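13 Mar 2018 – bench notes, glue trials

Second batch of the Tisateck adhesive opened this morning. Mixed 100 g resin with 44 g hardener, same as the Corkska batch, so the two can be compared. Stirred by hand for six minutes. It stayed workable longer than last time.
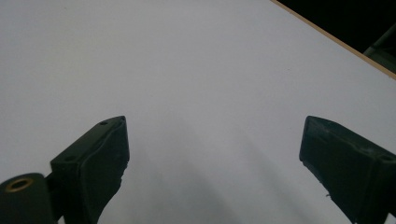
Lap joints clamped and left on the rack by the window. Toshiko Wada wants the overlap sanded with 400 grit before bonding, so half the strips got that and half were only wiped down. Labels are on the back in pencil – ink came off with the solvent in July.
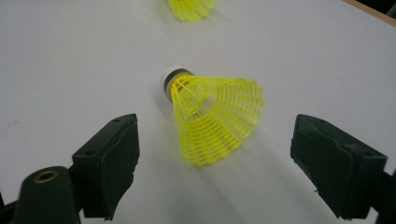

Shuttlecock on its side, yellow plastic skirt.

Carhuamaca still owes us the shear fixture. Until it comes, use the old one and write down which jaw was used. Skarkness samples go last.
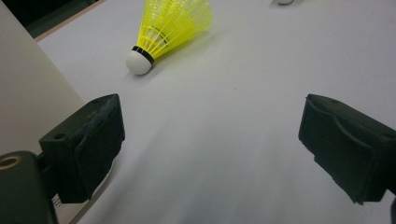

Shuttlecock with the white base toward the viewer.

To do: reorder mixing cups, check the scale against the brass weights, pull the first strips tomorrow after lunch.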